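Folding a puffy jacket with the hand gripper: notes for new club members

Read this before you take a kit home. Short version, the long one is on the club drive under Flovska.

What you need
Gripper, charged. One jacket, the puffier the better. A bed or a big table. Phone with the Zilell logger on it. Free space on the phone, a full set eats up to 16 GB.

Before you start
Zip the jacket. Lay it flat, front up, sleeves out. Pockets empty (keys wreck the pads, ask me how I know). Check the screws on the linkage, finger tight is not tight. Use the little hex key in the lid of the case and put it BACK in the lid.

Open and close the fingers five times with nothing in them. Should feel even on both sides. If one side drags, stop and message the group, don't force it.

Step 1. Start the log
Logger on, type your kit number, wait for the beep. No beep = no recording. We lost 19 runs in July to this, all mine.

Step 2. Get a pinch
Come in low, fingers open. Push down a little so the filling bulges up between the pads, then close. You want a fold of fabric standing up in the gap, not just the top layer of nylon. Slippery stuff slides out if you only catch the skin. 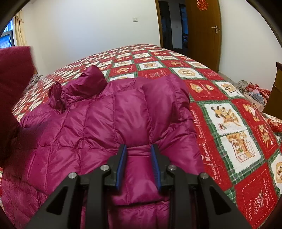
Tahsin Gamage
Bognár Robotics Club, build and data team
Posted 14th January

Pinched fold between the blue pads, ridges facing each other. Get about that much fabric and your fine. Less and it slips, a lot more and the fingers won't hold straight.

Step 3. Lift and wait
Up a hand's width. Hold for two seconds. Then move. People rush this one and the jacket swings, and a swinging jacket is useless for training.

Step 4. Sleeves in
Left sleeve across the body, let go, right sleeve on top. Grab near the cuff. Open the fingers all the way before you back off or you drag the sleeve out again.

Step 5. Fold up
Hem to collar, one fold. Hood goes down last. Press with the closed fingers, gently!

Step 6. Stop the log, name it
kit number, garment, run number. So 16_jacket_04. No spaces. Driltard (our sorting script) chokes on spaces and then I have to fix them by hand.

Shake the jacket out, throw it down a diffrent way, go again.

Common problems
Slips every time: wipe pads with a damp cloth, let them dry, try nearer a seam.
Quilt comes up with the jacket: you pressed too hard. Keep the run, mark it "bad".
Fingers close crooked: back to the screws.
Log file is 0 KB: gone, sorry. Redo.

Where we are
828 good runs uploaded so far, we need 1327 before the regional demo. Coats and jackets are the short pile, we have plenty of towels, please no more towels.

Kits come back with charger, hex key and both spare pads. Sign the sheet by the door.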